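인쇄하기 | 이메일로 보내기

반찬통을 돌려주는 일에 대하여

글 제레미 라크루아(Jérémie Lacroix)

내가 서울에 와서 처음 받은 선물은 깍두기였다. 위층에 사는 할머니가 문을 두드리고, 내 손에 통을 하나 주고, 내가 인사말을 다 찾기 전에 계단을 올라가셨다. 그때 나는 한국어를 배운 지 넉 달이었고, "감사합니다" 다음에 올 문장을 가지고 있지 않았다. 깍두기는 사흘 동안 먹었다. 문제는 그 다음에 시작되었다. 통이 남았다.

나는 통을 깨끗이 씻어서 할머니 집 문 앞에 놓았다. 쪽지도 붙였다. "맛있게 먹었습니다. 라크루아 드림." 사전을 세 번 보고 쓴 쪽지였다. 며칠 뒤에 어학원 선생님께 이 이야기를 했더니 선생님은 조금 웃고 나서 물으셨다. "빈 통으로 드렸어요?"

그 질문이 이 글의 출발점이다. 나는 그 후로 여러 해 동안 이 나라에서 통이 어떻게 움직이는지를 관심 있게 보았다. 음식에 대한 책은 많다. 김치의 역사, 장의 역사, 국수의 역사에 대해서는 나도 책장 한 칸을 채울 만큼 가지고 있다. 그러나 음식을 담고 이 집에서 저 집으로 가는 통에 대해서는 읽을 것이 많지 않았다. 그래서 사람들에게 직접 물어보기로 했다.

먼저 말의 문제가 있다. 프랑스어로 우리는 이런 물건을 그냥 '상자'라고 부르고, 더 정확히 말해야 할 때만 뒤에 설명을 붙인다. 한국어에는 반찬통, 김치통, 밀폐용기, 찬합, 도시락이 있다. 찬합은 여러 층으로 되어 있고 명절이나 소풍과 가깝다. 밀폐용기는 가게에서 쓰는 말에 가깝고, 집에서는 보통 반찬통이라고 한다. 그런데 내가 만난 사람들은 대부분 그것도 길다고 생각하는지 "통"이라고만 했다. "그 통 어디 갔어?" 이 문장을 나는 인터뷰를 하면서 거의 모든 집에서 들었다.

망원동의 한 부엌에서 만난 오십대 여성은 싱크대 아래 문을 열어 보여 주면서 부끄러워하셨다. 통이 너무 많아서가 아니고, 그 중에 자기 것이 적어서 그랬다. 시어머니 것, 동생 것, 이사 간 이웃의 것이 섞여 있었다. "이 통은 주인이 부산에 살아요. 나도 이제 못 돌려줘요." 그분은 통마다 누구의 것인지 다 기억하고 있었다. 나는 그것이 일종의 주소록 같다고 생각했다. 전화를 한 지 오래된 사람도 그 안에 있었다.

통의 주인을 표시하는 방법은 집마다 다르다. 뚜껑에 유성펜으로 성을 쓰는 집이 있고, 바닥에 반창고를 붙이는 집이 있다. 전주에서 만난 한 어머니는 빨간 실을 손잡이에 묶었다. 결혼한 딸에게 보내는 통에는 아무 표시도 하지 않는다고 하셨다. 왜 그러시는지 물었더니 "그건 갔다가 안 와도 되니까"라고 대답하셨다. 하지만 옆에 앉은 딸은 엄마가 올 때마다 통을 찾는다고 했고, 두 사람은 이 문제로 꽤 오래 이야기를 했다. 나는 녹음기를 껐다.

돌려줄 때의 규칙으로 돌아가겠다. 선생님의 설명으로는, 빈 통을 그대로 돌려주는 것은 큰 잘못은 아니지만 조금 섭섭한 일이다. 무엇이든 조금 넣는다. 귤 몇 개도 되고, 떡도 되고, 아무것도 없으면 커피 믹스도 된다. 젊은 사람들에게 물었을 때는 대답이 나뉘었다. 한 대학원생은 그런 규칙이 부담스럽다고 했다. 받는 것이 있으면 갚을 것을 생각해야 하고, 갚으면 또 받게 되니까 끝이 없다는 것이다. 그래서 그는 자기 어머니에게 일회용 용기에 담아서 보내 달라고 부탁한다. 어머니는 부탁을 들은 적이 없는 것처럼 계속 좋은 통에 보내신다.

나는 이 대학원생의 마음을 이해한다. 내 고향에서도 이웃이 잼을 주면 병을 돌려준다. 하지만 병은 내년 여름에 돌려줘도 되고, 잊어버려도 미안하다는 말로 충분하다. 한국의 통은 더 빨리 움직인다. 김장철에는 특히 그렇다. 큰 김치통이 비어 있지 않으면 새 김치를 받을 자리가 없다. 그래서 늦은 가을이 되면 전화가 온다고 한다. 안부를 묻는 전화처럼 시작하지만 두 번째 문장에서 벌써 통이 나온다.

재료도 이야기해야 한다. 나이가 많은 분들은 스테인리스나 유리를 좋아하신다. 김치 색이 배지 않고 냄새가 남지 않는다는 이유다. 그런데 남에게 줄 때는 플라스틱을 고르는 분이 많았다. 가볍고, 버스에서 들고 갈 수 있고, 돌아오지 않아도 마음이 덜 아프다. 유리통에 담아서 준다는 것은 꼭 다시 보자는 뜻이라고 어떤 분이 말씀하셨는데, 농담이었는지 나는 지금도 잘 모르겠다.

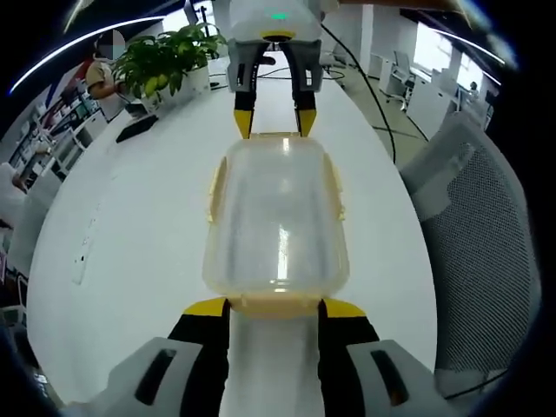

플라스틱 통은 시간이 지나면 조금씩 변한다. 고춧가루가 든 음식을 오래 넣으면 안쪽이 붉어지고, 햇빛에 말려도 다 없어지지는 않는다. 쌀뜨물을 넣어 하룻밤 두라는 분이 있었고, 설탕물을 쓰라는 분이 있었고, 그냥 그 통은 김치에만 쓰면 된다는 분이 있었다. 나는 세 가지를 다 해 보았다. 쌀뜨물은 냄새에 좀 도움이 되었다. 색은 그대로 있다. 지금 그 통은 김치에만 쓴다.

뚜껑은 또 다른 주제다. 통과 뚜껑은 같이 사지만 같이 늙지 않는다. 고무 패킹이 먼저 늘어나고, 날개가 하나 부러지고, 어느 날 보면 몸통은 둘인데 뚜껑은 하나다. 망원동의 그분은 짝이 없는 뚜껑을 버리지 못하고 따로 모아 두셨다. 언젠가 몸통이 돌아올 수 있기 때문이라고 하셨다. 실제로 한 번 돌아온 적이 있다고 한다. 이모의 집에서, 45개월 만에. 그 숫자를 어떻게 아시는지 물었더니 조카의 돌잔치 때 잡채를 담아 보낸 통이어서 계산할 수 있다고 하셨다.

아파트 생활이 이 습관을 없앨 것이라고 말하는 사람도 만났다. 문을 두드리는 일이 어려워졌고, 반찬은 가게에서 사거나 새벽에 배달로 온다. 맞는 말일 것이다. 그러나 내가 사는 건물에서는 엘리베이터 안에서 아직 통을 든 사람을 만난다. 보통 보자기나 비닐봉지에 싸여 있지만 모양을 보면 안다. 저녁 여섯 시쯤에 제일 많다. 서로 인사를 하고, 통에 대해서는 말하지 않는다.

위층 할머니께는 그 후에 어떻게 했느냐고 묻는 독자가 있을 것 같다. 두 번째 통은 4월에 왔다. 쑥을 넣은 떡이었다. 나는 이번에는 빈 통으로 돌려드리지 않으려고 사과 타르트를 구웠는데, 타르트는 둥글고 통은 네모였다. 잘라서 넣으니 모양이 많이 나빠졌다. 그래도 가지고 올라갔다. 할머니는 뚜껑을 열어 보시고 이것이 무엇이냐고 물으셨고, 나는 사과라고 대답했다. 할머니는 잠깐 기다리라고 하시고 부엌으로 들어가서, 더 큰 통을 가지고 나오셨다.

인쇄하기 | 이메일로 보내기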